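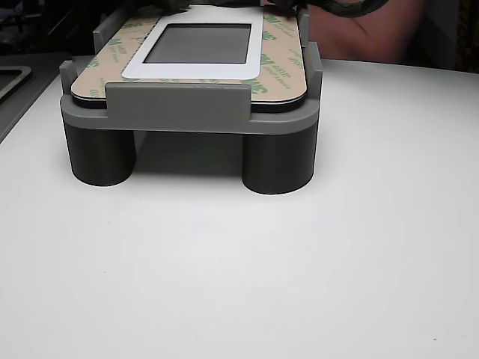 九月过得飞快，我终于有空把这一个多月的事情写下来了。先说结论：4,000条示教，收齐了！前天晚上九点多最后一条存进硬盘，Fadi在隔壁房间喊了一声，我还以为他把什么东西摔了。

之前在博客里提过，我们在做一个从示教里学装配动作的小项目，代号Gumo。任务说起来特别朴素：把一块背面带3M胶的面板放进3D打印的治具里，让几根导向柱把它卡正，再取出来，再放进去。人做这件事不用动脑子，手一伸就到位了。可要教会一个策略网络，就得把“手一伸”拆成几千次略有差别的“手一伸”，喂给它看。我以前一直觉得收数据是体力活，模型才是好玩的部分，这次彻底改观了，收数据本身就很好玩（当然，收到第300条的时候我不是这么想的）。

先讲治具，因为它花的时间比谁预想的都多。第一版是Ghassan画的，导向柱全都一样高，结果示教的人总是四面一起往下压，面板稍微歪一点就卡在柱子顶上。第二版把右前方的柱子加高，左前方的留矮，操作的人自然就会先让面板靠上高的那根，再往另一边放平。这个改动太妙了！动作一下子有了先后，录出来的轨迹也干净得多。底板前沿的两个角后来也改成了圆弧，纯粹是因为Ghassan看着尖角不舒服，我举双手赞成。

底下垫腿是另一回事。最早治具直接放在桌面上，夹爪从后沿夹住面板往下送的时候，手指离桌子太近，操作的人会下意识地收着劲，动作拖拖拉拉。把治具架高以后，大家放松多了，每条的时长也短了一截。所以如果你也在收类似的数据，录之前先自己上手做二十遍，哪里别扭，数据里就会有哪里的别扭，模型会老老实实地学走。

然后是胶面上的离型纸。我们一直没撕，反复放取几千次，撕了就没法玩了。我原来担心满面的绿色3M字样会让视觉部分分心，Carla倒很高兴，她说有纹理总比一片纯黑好，至少相机能看出面板转了几度。她拿早期的一小批数据做了对比，把离型纸那一块涂成单色再训练，角度误差果然变大了。不过这也意味着换一种面板就得重新想办法，这个坑先记在这里，以后再填。

说说怎么收的。我们分成16个批次，每个批次换一次初始条件：治具在桌上的位置、朝向、灯光、面板被夹住时的偏斜程度。一开始我让大家“随便摆”，后来把起始位置画成散点图一看，全挤在一小块地方！人说的随便，其实就是自己最顺手的那几个位置。从第三个批次起改成脚本给位置，屏幕上显示什么，就照着摆什么。Fares嫌麻烦，抱怨了一下午，第二天自己给脚本加了个语音播报，现在谁也不肯用没有播报的版本了。

桌面是白的，大部分地方都空着，这也是争论过的。Fares想多放点杂物，让场景更接近真实工位；我想先把干净的做扎实。最后各退一步，前面的批次保持干净，靠后的批次再慢慢加东西。背景里倒没有刻意清理，线缆会进画面，旁边人的胳膊也会进画面，这些都留着。真到了车间里，谁会替机器人把闲人请走呢。

最让我兴奋的是失败的那些条。头几天我们只要没放进去就删掉重录，我现在想起来还心疼。Lụa Trình来看了一次，问我删掉的那些在哪儿，我说没了，她的表情我到现在都记得。从那以后，放歪了不删，接着操作，把面板提起来、调整、再放进去，整段都算一条。加入这些带补救动作的数据以后，策略第一次学会了“卡住了就退一点再试”。第一次看到它自己这么干的时候，我在椅子上直接跳起来了！之前的版本卡住以后只会死命往下顶，看得人牙疼。

标注这边用的是Forkeo，按阶段切：接近、对齐、下放、松开。切得太细没有意义，我们试过分九个阶段，两个人标出来的边界对不上，吵都吵不清。四个刚好，标一条很快，争议也少。“对齐”和“下放”之间的那条线还是会有分歧，我们的规矩是以面板碰到第一根导向柱的那一刻为准，从相机里看不清的，就去看力的曲线。

也有踩得很疼的坑。时间戳！有2个批次的相机和关节数据差了小半拍，肉眼回放完全看不出来，训练出来的动作却总是慢一点点松手。Carla查了两个晚上，最后发现是Qaisi那台旧电脑（对，我们给电脑起了名字）的时钟在漂。数据还能救，对齐一下就好，但我现在每录一个批次，都要先在镜头前敲一下夹爪，看画面里的接触和力的尖峰能不能对上。土办法，好用得很。

还有疲劳。下午四点以后录的数据，动作明显变得敷衍，轨迹也更像复制粘贴。我们后来规定一个人连续录半小时就换手，换下来的人去做标注。不同的人习惯差得挺多，Fadi喜欢从后沿斜着送，Ghassan一定要先悬停一下再下去。起初我想统一动作，后来忍住了，让他们各做各的，只要求每个人自己前后一致。训练的时候带上操作者编号，效果比我预想的好。

接下来要做的事：先用全部数据训一版，再只用后半部分训一版，看看早期那些挤在一起的数据到底是帮忙还是添乱。我赌添乱，Carla赌帮忙，赌注是一顿烤肉。Rornden那边的朋友答应借我们另一种尺寸的面板，治具得重新画，Ghassan已经开始磨刀了。

如果有人也在用示教做这种带导向的放置任务，特别想听听你们怎么处理面板反光和起始位置采样，留言给我就行。治具的文件我整理一下尺寸标注，下一篇一起放出来。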